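About Us: Wiltier Office Sorting & Tidying

Hi, and thanks for clicking over! I'm Remedios Cruzado, and Wiltier is my little company. We sort out the parts of an office that everyone walks past and no one deals with, meaning the snack corner, the supply cupboard, the side cabinet by somebody's desk that hasn't closed properly in two summers. If you've got a drawer you open with one hand while holding the contents down with the other, you're our kind of people.

I got into this by accident. I was running the front desk at Tramico (big building, lots of lunches eaten at desks) and one slow August I emptied the cabinet beside the copier for something to do. I found ketchup packets, a single glove, three years of takeout menus and a birthday candle shaped like a 4. I was so happy! I did the one next to it the following day, and then people started asking me to come look at theirs. My manager at the time was very patient about it.

These days we work out of two rooms on Furnunbridge, and we've done 1065 cabinets since we opened. Yes, I keep a list. It's in a green notebook and I'm not giving it up for a spreadsheet, so please stop asking, team.

We have a soft spot for the plain three-drawer cabinet. It's the right height to lean on, it tucks in anywhere, and the top turns into a shelf the minute you look away. A bowl lands there, then a drink, then a snack for later. We always start by pulling all the drawers partway out so we know what we're dealing with, and we start at the bottom, where the old wrappers and empties like to settle.

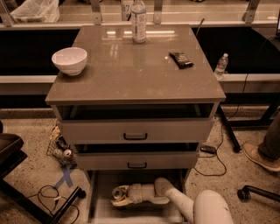 Do I have to clear everything off the top before you come?
Please leave it just the way it is. The things you keep up there tell us what you reach for all day, and we'd much sooner plan around that than guess. If there's something private or breakable, pop it in a bag with your name on it and we'll work around it.

So what happens on a visit? We do it drawer by drawer, and we try hard not to be bossy. The bottom one gets emptied completely and wiped, corners too (crumbs love a corner). I like leaving it empty for a little while before anything goes back in. People get twitchy about that! They see a bare drawer and want to fill it right up again. Give it a day, and you'll find out what you went looking for.

The middle drawer is for things you use every week, and the top one is for things you use every day. Food stays out of the drawers altogether if I get my way, except sealed snacks, and I've lost that argument at Mandagi so many times that we now put in a small lidded tub and call it a truce. 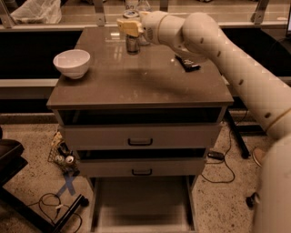

Tops are where I get a bit fussy. Four things, that's my limit. A bowl is fine, a bottle is fine, and after that you have to make some choices. A glossy top shows every ring and fingerprint, so we use a soft cloth that's barely damp and then go over it again with a dry one. No sprays with a strong smell, ever. You have to sit next to it afterward and so does the person across from you.

We also look at the floor around the cabinet, which isn't strictly in the job but I can't help myself. A basket for empty cans is a great thing to have close by, as long as it stands upright and somebody takes it out. Cords I'll bundle up and get away from the chair wheels if you say it's okay to touch them.

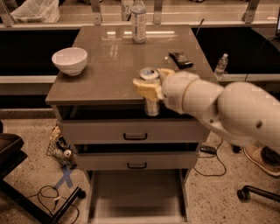

Prices are simple. A single cabinet is $60, and a cabinet plus a snack corner is $80. If you've got a whole row of them, call me and we'll work something out, and schools always get a break. Travel's included up to 50 miles from Furnunbridge. We bring our own cloths, tubs and labels, and we take the recycling away with us.

There are five of us now. We're all talkers, so if you need quiet, say so when you book and I'll send the two who can manage it. We're in most mornings from eight, and the phone gets answered by whoever has clean hands. Our buzzer sticks, so give it a good long push, and come on up to the second floor. The coffee's decent and you're welcome to look in our drawers.

Page last updated 12 Nov 2018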